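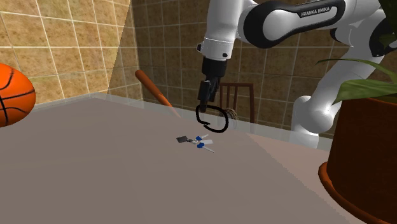 Omar Smadi
Contributing editor, crime fiction entries

Search entries Search Go

Curkholm (novel series)

Curkholm is a run of police procedurals by Dušan Vlček, set in a made-up harbor town of the same name and built around Inspector Laris, who has been on the force long enough to have arrested the fathers of half the people he arrests now. There are 12 books. I've read all of them, most of them twice, and the house style here lets me say so, so I will – this is the series I hand to people who tell me they don't like mysteries.

Setting

The town sits on a cold stretch of coast that Vlček never quite puts on a map. Readers have argued for the Baltic and for somewhere much farther north, and the books feed both sides (the ferry takes 40 minutes in one novel and most of an afternoon in another). I used to think he was careless about it. Now I think he just liked the ferry and made it as long as the chapter needed! The fish market, the courthouse and the Hotel Romo turn up in every book, and the hotel bar is where Laris does most of his real work.

Main characters

Laris is a widower, a bad driver and a very good listener. We don't learn his first name until book seven, and I won't give it away. His partner for the first five books is Zacharopoulos, a former customs officer who is better at paperwork than he is and lets him know it. She leaves the force at the end of The Salt Ledger, and I was so annoyed that I put the series down for most of a year. She comes back in book nine as a defense attorney, and the scenes where she takes Laris apart on the witness stand are my favorite thing Vlček ever wrote.

Plot and style

Most of the books open with something small. A boat gets moved overnight, or a man reports his own coat stolen and then withdraws the complaint. The body doesn't show up until a good way in, and in Low Water there isn't one at all, which made some readers furious. Chapters are short, the dialogue is dry, and Vlček plays fair with clues, though he does love hiding them in the weather reports that head each section. Skip those and you will miss the killer in at least two books.

The longest entry, The Winter Docket, runs past 500 pages and could lose the whole subplot about the harbor dredging contract. I know people who love that subplot. I'm not one of them.

Reading order

You can start almost anywhere, but please don't start with book nine. The Salt Ledger gives you both leads at their best and needs no background beyond what's on its first few pages. If you like it, go back to the opening book, A Berth for the Dead, and read straight through. The first one is a little stiff – Vlček hadn't figured out yet that Laris was funny – and it picks up once the story gets inside the hotel.

Adaptations

A radio version of the first three books was made with a different ending for the second one, and I like the new ending better. A stage play of Low Water ran one March, with the ferry crossing done entirely in sound. No film has been made.

See also: Police procedural; Harbor mysteries; Unnamed detectives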